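Comic threads should sort by oldest first

Wullgate changed its default comment order in October. Threads under each comic strip now open with the highest-rated post. Before the change they opened with the first post and ran forward in time. I think the old default was correct for this kind of site, and I think it should be restored.

The thread under the mole strip on Grumow is a useful case, as Grumow still sorts by time. It holds 2,173 comments. The joke that readers quote from it, the one with the ladder, appears at comment 103. It depends on a misreading at comment 17 and on two corrections posted after that. Read in order, it takes a few minutes to reach and it works. Sorted by rating, it would come up first, with no misreading, no corrections and no ladder.

Rating sort suits pages where each comment stands alone. Product reviews are like this, and so are recipe notes. A comic thread is closer to a transcript. Most posts refer to the one before, often without quoting it, and a vote total carries none of that.

The usual objection is length. New readers will not go through 2,173 posts, and I accept that. Carrilho handles it with page numbers and a link to the last page read. Stondavau folds replies after 2 levels, a weaker fix, but the order survives.

Rating also favors early posts. A comment made in the first hour collects votes from every later visitor, and a better one made at midnight starts far down the list and stays there.
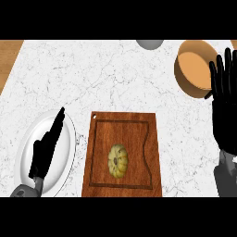

A setting in the user profile would cover most of this, provided that it applies to logged-out readers through a cookie and that the default goes back to oldest first.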